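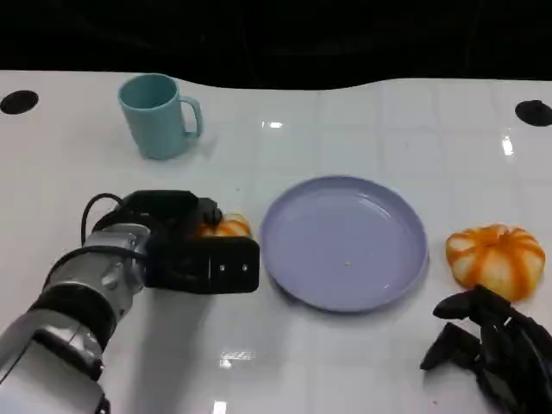

Zeeshan Chaudhry wrote:
> Has anyone put the Balogh fingers up against a multi-fingered hand on the same table? I need to order by November and I keep going back and forth.

Hi Zeeshan,

Yes, we've been at it all week over here (Sidra is sick of hearing me talk about it!). The black gripper is my pick so far for the little striped pumpkins. I close it on the ridges, not across them, and set the force to 15. The hand is a lot more fun, but tuning all those joints takes me forever, and I still can't get the thumb to behave.

One warning - a glossy white table is rough on a depth camera. I'd dim the overheads before you blame your controller. Want my config files?

Zarmeena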